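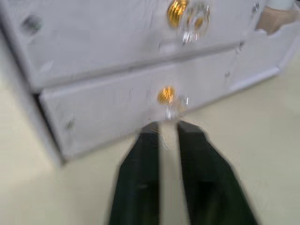
The small two-drawer chest in white, with gold-coloured and clear knobs.

Small Chest and Dressing Table Storage: Your Questions

What fits in the drawers?
Make-up, brushes, hair grips and most jewellery. Measure tall bottles first, as they may need to lie flat.

How much weight will each drawer take?
Keep to 300 g in each. Perfume bottles are better stood on a shelf.

A knob has come loose. What should I do?
Hold it still and tighten the screw from inside the drawer by hand. If the thread has gone, order the Elum knob set, which comes in packs of 2.

How do I clean the white paint?
Use a soft damp cloth, then a dry one. No bleach or scouring cream – both will dull the finish. A cotton bud is handy for the cut glass look of the knobs.

Can I store compacts in their boxes?
Yes, and we'd suggest it for anything with a glossy lid.

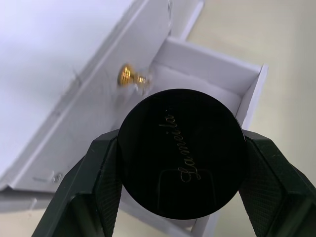 Jurkandale, October 22, 2022

The round black Lameila lid has gold lettering on a shiny surface, and lids of that sort show fingerprints easily. Wipe them before putting them away. Plain white card boxes can be cut down to make dividers.

Do you sell the chest in other colours?
The Vurora range is white only. Overgaard has a plain version in grey.

How long do I have to return it?
Five days from delivery, unused and with all the screws. Refunds go back to the card you paid with.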